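Workplace automation at Prunness

Automation at the Prunness returns depot is the gradual transfer of sorting and tidying work from people to robot arms. The program, known as Jomerine, began in December with a simulated depot, in which mugs, boxes and household odds and ends can be dropped without anyone filling out a form.

Background

The depot handles 3000 returned items in a busy week, few of them in the packaging they left in. Sorting was long done by hand by staff who could tell a chipped mug by its sound. Software supplier Grorutora proposed teaching the arms this work on rendered furniture first.

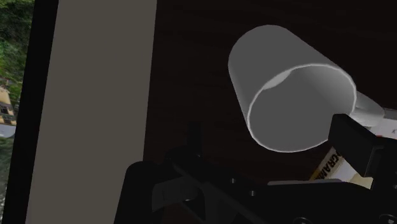 Mugs account for a good share of the training runs, handles being a matter on which sorters hold firm views. A task is passed to the real floor only after 500 clean runs, a threshold the staff asked for and management later described as its own idea.

Tasks

Later exercises use mixed goods on top of a chest of drawers: a basketball, a book or magazine, a small blue card-like item. Thin flat objects remain unpopular with both the arms and the people who review them.
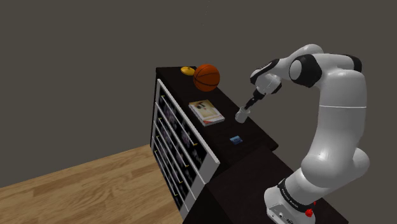

Effects on staff

No sorting jobs were cut, though several were renamed. Former sorters became "run reviewers," a seated position with a better chair and, by general agreement, worse conversation. Complaints of sore wrists fell and complaints of sore eyes took their place. The Mwakyusa agreement, signed 4/9/25, gives reviewers the right to stop any arm on the floor and a paid break after every 252 runs reviewed. The break is popular. The arms do not get one.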